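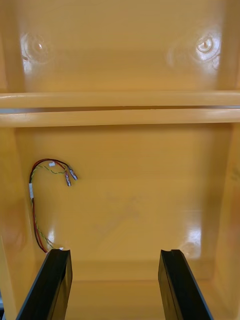 Wrist camera view inside the yellow housing, both fingers in place, harness to the left.

March
By the Flirgate project team, Neder

Progress report to Grultetti: gripper comparison for harness handling

Work this period went into the side-by-side trial of the two finger sets. The bench arm, the wrist camera and the yellow housings are the same for both, so differences in the results should come from the fingers. We planned 200 attempts for each set. The flat black fingers have finished theirs. The Luo soft-tip set has done 47 and will continue next month.

Of the 200 attempts with the flat fingers, 11 ended in a dropped harness. Most of those were grasps taken too close to the terminals, where the finger closes on metal and the wires roll out. Grasps taken lower down, on the straight run, held better. We have moved the default grasp point accordingly and will use the same point for the remaining Luo attempts. The 47 already done used the old point and will be repeated.

Glare is still the main trouble on the camera side. The plastic is glossy and throws white patches back at the lens, and the detector has taken a bright patch for a connector more than once. Fixed exposure helped. A diffuser on the ring light helped more, but it adds bulk at the wrist and touched the housing wall on two approaches. A thinner one is on order.

The controller change approved last quarter is in. Closing force can now be set per grasp, and we run three levels. The middle one is the default. The highest left marks on the wire insulation and we don't plan to use it again.

Spending is within the agreed amount. The one item we did not foresee was a second pair of flat fingers – the first pair was machined slightly too long for the housing and had to be replaced.

Next period: finish the Luo set, fit the thin diffuser, and start on placing the terminals, which so far we have only picked up. We would like to keep the bench for 3 more weeks past the original end date and ask for a decision on that before the next report.

Contact: Flirgate project office, Neder | © Neder | Back to top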